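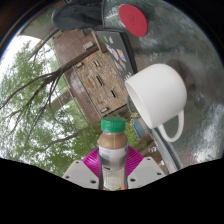

Dellow -- gripper width and contact labels for hand-held recordings

Version of 25 Nov 2021. Maintainer: Anežka Vlček. Annotation: Ileana Filip and Precious Msimang.

Dellow contains 335 recordings made with the hand-held gripper, indoors and outdoors. We use it to train the grasp state estimator in Torkine, but the files can be read without Torkine installed.

Each recording is one folder with the video, the poses and a file labels.csv. The columns are time, width, contact and object. Width is in millimetres. Contact is 0 or 1, and it is left blank when the annotator could not decide. Please do not read a blank as 0.

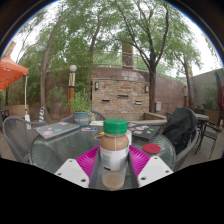 Known problems

Glass tables give false feature points from reflections, and the pose can drift. If the drift is more than 6 mm, the loader prints a warning and keeps the recording -- you must drop it yourself with --skip-drift.

Liquid level is not labelled.

Usage

python load.py --root data --max-frames 4000

On a machine with small memory, 500 is a safer value. Questions about the loader go to Adoración Collado.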